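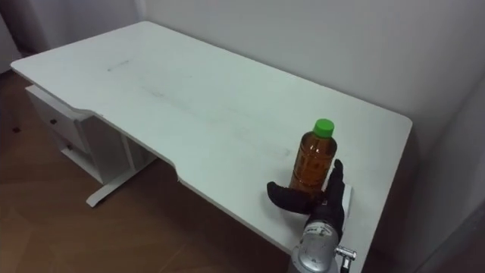 Jetzt mal ehrlich zur Fünffinger-Frage, weil sie gerade wieder durch alle Foren geht und ich nach zwei Wochen Vergleich eine Meinung habe. Die Hand ist besser, als ich wollte. Ich war Team Parallelbacke. Zwei Backen, ein Motor, fertig. Simpel, billig, kriegt man beim dritten Kaffee noch repariert. Nur: schon beim Anfahren merkt man den Unterschied. Die schwarze Hand steht mit dem Daumen flach vor dem Flaschenboden, die Finger hochkant daneben, und das ergibt eine offene Gabel, in der die Flasche ruhig ein Stück danebenstehen darf. Die Backe von Cladgate will es genau haben. Sehr genau. Wer das jeden Morgen neu kalibriert, weiß, wovon ich rede.

135 Mal geteilt

Trotzdem. Wer jetzt bei Osora die teure Hand bestellt, nur weil sie im Video gut aussieht, macht einen Fehler. 468 Griffversuche haben wir protokolliert, gleiche Flaschen, gleicher Arm, beide Greifer, und der größte Teil meiner Notizen handelt garnicht vom Greifer. Sondern von der Kamera. Tiefe, die flackert. Ein Controller von Løken, der beim Umschalten kurz nachdenkt. Offsets, die nach dem Greiferwechsel nicht stimmen, jedesmal. Forough Dehghan hat das schon im März gesagt, da wollte ich es nicht hören: Ihr vergleicht Greifer und messt eure Kamera.
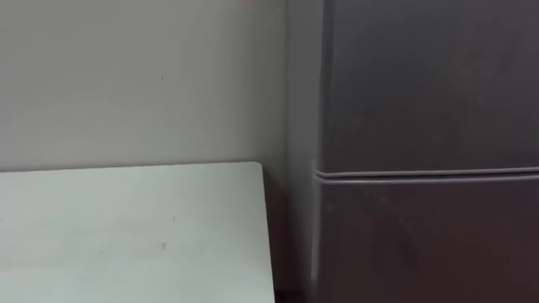
Womit ich beim Kopf bin, meinem eigentlichen Ärger. Alle reden über Finger, kaum jemand über das, was der Kopf zu sehen kriegt. Weiße Möbel, matte Wände, grauer Haushaltskram: so sehen echte Räume aus, und genau daran verhungert die Tiefenschätzung. Eine glatte helle Tischplatte vor einer glatten hellen Wand, zwei kleine dunkle Flecken drauf, mehr Anhaltspunkte gibts da nicht. Daneben die dunkelgraue Kühlschranktür mit ihrem weichen Schimmer, auch kein Geschenk für einen Sensor. Auf dem Prüfstand hängt natürlich ein Schachbrettmuster. Bei wem zuhause hängt ein Schachbrettmuster?

Noura Hamdan hält dagegen, man könne ja einfach Marker kleben. Kann man. Aber dann kaufe ich keinen Arm, der in fremden Küchen arbeiten soll, dann kaufe ich eine Fertigungszelle mit Kühlschrank. Die Händler sollten ihre Zahlen bitte an leeren weißen Tischen erheben. Und dazuschreiben, mit welcher Kamera. 300 Griffe ohne Fehler auf gemusterter Matte interresieren mich nicht mehr.

Was spricht nun für die Hand? Vor allem die Verzeihlichkeit. Liegt der Kamerawert daneben, schließen sich die Finger trotzdem um irgendwas, und meistens ist das die Flasche. Die Backe schiebt sie in so einem Fall weg oder kippt sie. Schief gegriffen ist für mich auch gegriffen, solange man danach noch abstellen kann.
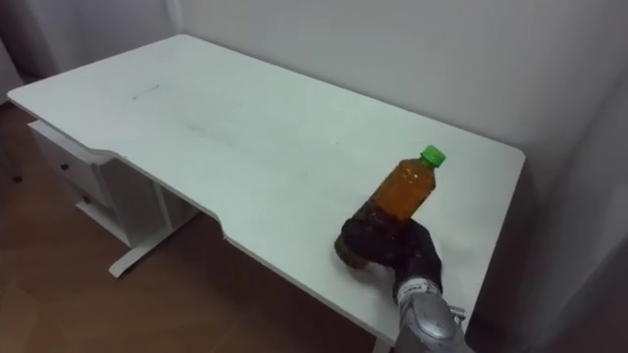 Da fängt der Streit im Team übrigens an. Tyra Lundgren wertet jede Schräglage als Fehlgriff, Punkt. Verstehe ich, wer einschenken will, braucht den Winkel. Ich will aber erst mal abräumen, und zum Abräumen reicht mir ein Griff, der hält. Zwei Bewertungen, zwei Sieger. Bei ihr liegt die Backe vorn, bei mir die Hand. Beide Tabellen sind richtig, und beide würden sich prima als Werbung drucken lassen.

Gegen die Hand spricht der Rest. Preis, Gewicht, Bezug. Der Überzug zieht Staub an wie blöd. Und 90 Seiten Handbuch, in denen der Daumen drei verschiedene Namen hat.

Meine Empfehlung also, in dieser Reihenfolge: Kamera ordentlich machen. Controller prüfen. Dann erst über Finger reden. Wer dann noch Geld hat, nimmt die Hand. Wer keins hat, nimmt die Backe und klebt weiches Gummi drauf, haben wir bei Tiltumura jahrelang so gemacht und es ging auch.

Kommentare (12)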